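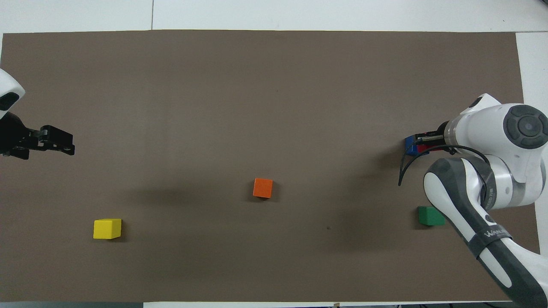
Glare from work surfaces is one of the less studied causes of eye strain in shared study rooms. Lighting guides usually treat the desk as a single plane with one reflectance value, but many desks carry a second surface on top of the first. A large taupe mat on a white tabletop is a typical case: the matte, brown-gray area covers most of the top, and the white shows only as strips near the borders. The reader's eye then has to deal with two brightness levels within a small angle. This project measured how the ratio between those two levels changes with lamp position, and whether a darker covering makes printed text more comfortable to read.

1. Method

Measurements were made in the Pladcombe study room after dark with the blinds closed. The light source was a Torka desk lamp fixed at a height of 50 cm above the desk. Luminance was read with a Jin handheld meter on a tripod at seated eye height. Readings were taken at 5 points on each surface, and each reading was repeated after the lamp had warmed up for 12 minutes. Two lamp positions were used: to the side of the reader, and directly in front.

Two coverings were compared with the bare desk, a taupe mat and a sheet of white drawing paper. Readers were then given a page of plain text from the Cernance reading set and asked to rate comfort on a five-point scale. The order of the surfaces was changed between readers. No time limit was set.

2. Results

With the lamp to the side, the bare desk and the drawing paper gave nearly the same luminance at every point. The taupe mat was darker, and its readings varied less from point to point. With the lamp in front, the bare desk produced a bright patch near the reader that was not present on either covering. The patch moved when the meter was lowered, which is what a specular reflection should do.

Comfort ratings followed the same pattern. The bare desk with the front lamp was rated lowest. The mat was rated highest with the front lamp – but with the side lamp the difference between mat and paper was too small to report as an effect.

3. Sources of error

The meter has an acceptance angle of 2 degrees, so readings close to the border of the mat included part of the desk. These points were moved inward for the second run, and the first run was discarded. Lamp output was not logged during the sessions. The ratings are subjective, and readers could see which surface they were using.

4. Further work

A gray covering between the two tested values should be added, and the front lamp should be tested at more than one height. Daylight was left out entirely – it would need a room with a fixed window direction and a longer measuring period.

Related reports
Flicker in low-cost desk lamps
Paper color and reading speed
Sound levels in the Pladcombe study room
Heat loss through roller blinds

Home | Projects | Reports | Equipment | Contact

Contact the project office | Copyright Pladcombe student projects | Back to top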